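We use cookies to remember your preferences and to count visits. By continuing to browse you accept our cookie policy. Accept | Manage settings

The Joint Account Is a Procedure

Most advice on money for newly married couples is about feelings. It tells them to be open, to share their fears, and to pick a quiet evening for the talk. I have no objection to any of that. My objection is that the advice stops there, and the couple goes home with improved feelings and no procedure. Three months later the electric bill is paid twice and the renter's policy has lapsed.

I taught the household budget portion of a premarital class in Crabtree for several years. The couples who came were mostly in their twenties and early thirties, both employed, both used to paying their own way. Their question was nearly always the same: should we merge everything or keep everything separate? I think this is the wrong first question. An account is a container. What matters first is which obligations will be paid out of it, on what schedule, and who is expected to notice when something goes wrong.

Start with obligations. A married household has fixed costs (rent or mortgage, insurance, loan payments), variable costs (food, fuel, utilities), and irregular costs (car repair, dental work, travel to see parents). Couples handle the first group well. The amounts are known and the due dates are printed. They handle the second group tolerably. The third group is where I have seen most of the arguments, and the reason is simple: irregular costs arrive without an owner. One spouse buys the thing, the other learns of it from a statement or from a delivery, and both parties believe they acted sensibly.

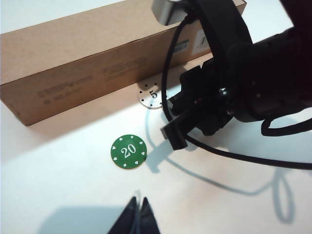
A long brown carton on a white tabletop. The price of what is inside is the part to discuss ahead of time.

I favor a standing threshold. Pick an amount above which neither spouse spends from shared money without telling the other first. The figure should be set low enough that it gets used. A threshold that comes up once a year will be forgotten by the time it applies. Telling is also a different act from asking. If every purchase above the line requires consent, the more cautious spouse has a veto, and the other will begin to split purchases into smaller ones. Notice is enough in most cases. It gives the other person time to say that the car registration is due that week.

Next, contributions. The usual choices are equal shares or shares in proportion to income. Equal shares are easy to explain and work well when incomes are close. Suppose each spouse brings home $2000 in a pay period. Each deposits the same amount, the bills clear, and there is little to discuss. Suppose instead that one brings home $2000 and the other brings home $1000. Equal shares now take twice as large a part of the smaller paycheck. The lower earner ends up with little or nothing of his or her own and begins to ask for spending money, which is a poor position for an adult to be in. Proportional shares correct this. They require arithmetic whenever either income changes, and I consider that a mild benefit. It forces the couple to look at the numbers.

What is left after bills also needs a rule. My preference is a three-way split: one part to joint savings and one part to each spouse, to be spent without comment. On a surplus of $1000 that comes to $333 apiece, with the odd dollar going wherever the couple likes. Some planners would call this too generous to the individuals. I think the private share is what holds the rest together. People will follow a strict joint plan for a long time if some portion of their earnings is free of review — and the words "without comment" have to be taken literally. A raised eyebrow is a comment.

I should deal with the argument for merging everything. It holds that separate money is a sign of doubt, and that a couple who keep private accounts have one foot out the door. I have heard this from people I respect. It confuses the legal position with the banking one. In many places the law will treat earnings during the marriage as belonging to both spouses whatever name is on the account. A private account does little to change who owns the money. It changes who has to reconcile the statement, and for small personal spending I would like that to be one person.

The argument for keeping everything separate is weaker still. Two people with separate accounts and shared bills must settle up, and settling up turns a marriage into a ledger of small debts. Who bought the groceries last, and did that include the paper towels? Software makes this quicker. Several couples in the class used a program called Podano, which divides each expense as it is entered and shows a running balance. It did what it was supposed to do. After half a year they had accurate records of who owed whom for dish soap, and most of them had stopped entering anything. 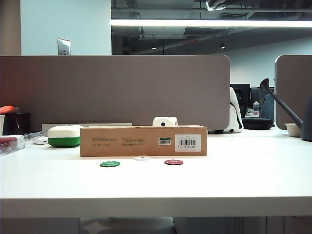 The monthly check

A procedure needs maintenance. I recommend one short meeting a month, at a fixed time, with an agenda. Mine has four items: what was paid, what is due, what changed, and what irregular cost is coming next. Half an hour is plenty. Either spouse may take the notes, but the job should switch at intervals. In households where one person handles all the money, the other often cannot name the bank that holds the mortgage. This is harmless until the first person is in the hospital.

Paper still has a place. Print a single sheet listing every account, every automatic payment, and the date each one draws. Keep it with the marriage certificate and the insurance papers. I have seen couples in the Ullell valley, where the power goes out for days in January, who had every record stored online and no means of reading it.

Do not hold the meeting right after a large purchase. It becomes a hearing. Do not use it to set life goals either; those deserve their own time, and mixing them with the water bill serves neither.

One couple from the class wrote their rules out in full and signed them. It struck me as stiff. They had written in a clause for furniture, after a disagreement over a bed frame ordered from Draltix, and another for gifts to relatives. I asked later whether they still used it. They did, in the fourth revision, and the gift clause had been removed. I now suggest the written version to couples who have already had the same argument twice. The rest can manage with the threshold, the split, and the monthly check, and should begin with the threshold, as it can be agreed on tonight.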